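Pre-Opening Walk-Through, Stistberg Bowling Hall
March inspection, with comments

Walked by: Chrysanthi Stefanou and Nektarios Galanis
Copy to: Apostolos Galanis, Gobnait Brennan

Marks used: OK = no action. FIX = repair before opening. WATCH = look again next month.

OUTSIDE AND ENTRANCE

Front steps and handrail - OK
Rail is tight at both ends. The new bolts have held through the winter.

Parking lot surface - WATCH
The patch by the storm drain is sinking again. It is not a trip hazard yet. If it gets any deeper, put a cone on it and call the paving people.

Outside lights - FIX
Lamp over the side door is out. Nektarios checked the bulb and it is good, so the trouble is in the fitting or the switch. Man-sik Yoon will look at it when he comes for the panel work.

Front door closer - OK
Adjusted last month and no longer slams. Door latches by itself from fully open.

Entrance mats - FIX
The long mat has curled at the inside corner. Chrysanthi caught her shoe on it during the walk. Flip it for now and order a new one with a heavier edge. The cheap ones last one winter.

LOBBY AND SHOE COUNTER

Floor - OK
Clean, no loose tiles. Wet floor signs are behind the counter where they should be.

Shoe spray storage - FIX
Cans were stacked on the shelf over the heater. They say on the label to keep them away from heat. Moved to the lower cabinet during the walk, but the shelf needs a sign or they will be back up there by next week.

Counter gate - OK
Hinge oiled.

First aid kit - FIX
Short on large bandages and the cold packs are past their date. The burn gel is fine. Gobnait has the order list.

Fire extinguisher, lobby - OK
Gauge in the green, pin and seal in place, tag signed.

LANES AND APPROACHES

There are 18 lanes. All were walked on both sides, shoes on, lights up full.

Approach boards - WATCH
Lane 3 has a raised board about a foot behind the foul line. You can feel it with your hand but not through a shoe. Sand it if it gets worse. The boards on that side are original from 1965 and we don't want to take off more than we have to.

Oil on approaches - FIX
Oil had been tracked back past the foul line on the two lanes nearest the wall. Wiped during the walk. Whoever runs the oil machine has to wipe the wheels before rolling it off the lane. This was in the comments last time too.

Ball returns - OK
Covers are all on and the screws are in. No sharp edges. Keep reminding parents at birthday parties that small hands stay out of the return.

Gutter bumpers - FIX
One bumper on lane 11 does not lock in the up position. Keep that lane for adults until it is repaired.

Seating - OK
Two chairs were loose at the floor plate and were tightened on the spot.

MACHINE AREA

Access door - OK
Locked when we got there. Key was at the counter and signed for.

Guards on pinsetters - FIX
All guards in place except the rear guard on machine 7, which was leaning against the wall. Machine was switched off at the time. It stays off until the guard is back on with all of its fasteners. Apostolos was told the same morning.

Stop switches - OK
Each one tested, each one stopped its machine. The switch on machine 14 is stiff and needs a hard push. Write it up for replacement the next time parts are ordered.

Walkway behind machines - FIX
Too much stuff. There were spare belts, a box of old pins and a broken stool in the walkway. It has to be clear wall to wall, and not only on inspection day. The stool can go in the dumpster.

Lockout tags - OK
Enough tags and padlocks on the board. Names are readable.

Noise - WATCH
Ear protection is hanging by the door, but there is only one pair left and the pads are cracked. Add two pairs to the order.
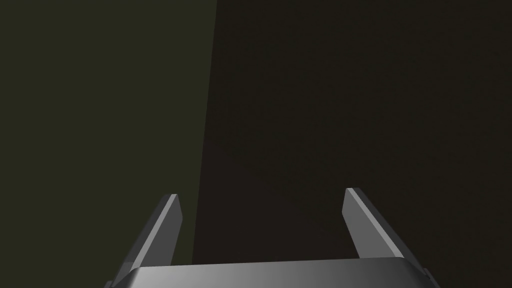 Lighting behind the machines - FIX
Two tubes are flickering at the far end and one is dead. Anybody clearing a jam back there is working half by feel. Until the tubes are changed, take the hand lamp from the counter and put it back on charge afterward. The hand lamp was flat when we picked it up.

SNACK BAR

Fryer hood and filters - OK
Filters cleaned last week according to the sheet, and they look it.

Grease on floor - WATCH
A little slick in front of the fryer. The anti-slip mat has been pushed too far left and should go back under the spot where people stand.

Refrigerator temperatures - OK
Both in range. The thermometer in the drinks cooler is hard to read with the shelf full. Move it up front.

Hot water at hand sink - OK

Extension cord - FIX
The nacho warmer is running on an extension cord again. It needs its own outlet. Man-sik has quoted for it and Apostolos has the quote.

EXITS AND ALARMS

Exit signs - OK
All lit, and all stayed lit with the power to them switched off.

Rear exit - FIX
Opens freely, but there was a trash cart parked outside within the swing of the door. Paint a box on the ground and mark it NO PARKING, same as at the side door.

Smoke alarm panel - OK
No faults showing. Log is up to date.

Evacuation drill - WATCH
Last one was before the two newest people started. Hold a short one before opening, no customers needed. Gobnait will pick the time.

GENERAL COMMENTS

Better than last fall. The lobby and snack bar were in good shape and most of what we found there was small. The machine area is where the work is. Machine 7 comes first, then the walkway and the lights.

Please initial each FIX line on the office copy when it is done. Don't cross it out - the insurance inspector wants to be able to read what was there.

Next walk-through starts at 8:30 a.m., before the lane oiling.

Related items
Lane oiling log, blank form
Who to call when a machine stops
Birthday party rules for staff
Snack bar closing list
Fall walk-through comments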